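Robotics Club – General Meeting Minutes
Date: 10/31/22
Location: Jolley Hall, Room 2
Chair: Amândio Vieira
Recording: Club Secretary

1. Call to Order and Attendance

The Chair called the meeting to order. 19 members were present, which meets the quorum set in the bylaws. Apologies were received from the Outreach Officer. The agenda was accepted with one change: the item on storage was moved to follow the project report.

2. Approval of Previous Minutes

The minutes of the previous meeting were read. One correction was made – the Feton entry deadline had been recorded under the wrong item. The minutes were approved as corrected.

3. Project Report: Two-Arm Workstation

The Chiu team reported on the two-arm workstation. Both arms are mounted and wired, and the team has moved from single-arm exercises to tasks that need both grippers. The present task is shoe lacing. The operator guides the arms through loosening a bow, drawing the laces clear and tying the bow again. A second task, in which a plate is moved from the back of the table to the front and set down flat, is used for practice by new operators.

The team's goal is 200 complete recordings of the lacing task before the end of term. Members asked whether attempts that fail partway should count toward that total. The team replied that they should be kept in a separate folder and should not be counted. The Chair asked that this rule be written into the operator guide.
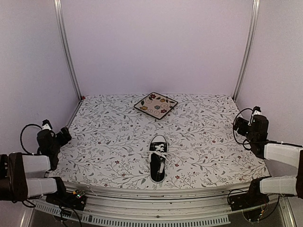 A discussion followed on table coverings. The team has been changing the printed sheet between sessions so that the trained model does not come to depend on one background. One member felt that a busy floral print makes it hard for the operator to judge the position of the lace ends on the monitor. Another member answered that the difficulty is useful and that plain coverings should be kept for beginners. It was agreed that the choice of covering will be entered in the session log, along with the objects on the table and the name of the operator.

The team also raised the matter of cable slack at the wrists. During wide reaches the loops can catch on the arm. Clips were tried in August and came loose. The team will test hook-and-loop straps and report at the next meeting. Until then, operators are to check both cables by hand before the motors are switched on.

MOTION: That no person operate the workstation alone, and that a second trained member be present at the stop switch during every session. Moved by the Chiu team lead and seconded from the floor. Carried with 2 members abstaining.

4. Storage

Objects used in the tasks have been left in the hallway cabinet without labels. Members are asked to return them to the gray bin marked Chiu at the end of each session. Shoes brought from home must be clean and must carry the owner's name on a tag.

5. Feton Regional Entry

The Chair reported that the club's entry in the Feton student manipulation contest has been received. The entry is under the team name Flileo. The rules allow the team to choose its own demonstration, and the Chair proposed the lacing task. Several members preferred the plate task as the safer choice. No vote was taken. Both will be prepared and the item will return to the agenda.

6. Action Items

Chiu team – add the rule on failed attempts to the operator guide.
Chiu team – test straps for the wrist cables.
Secretary – post the revised session log with a field for table covering.
Chair – confirm the table size allowed at the Feton contest.
All operators – complete the stop switch training before booking a session.

7. Other Business

A member asked if the room could be opened earlier for morning sessions. The Chair will raise this with the building office.

8. Adjournment

There being no further business, the meeting was adjourned by the Chair.

Minutes submitted by the Club Secretary for approval at the next general meeting.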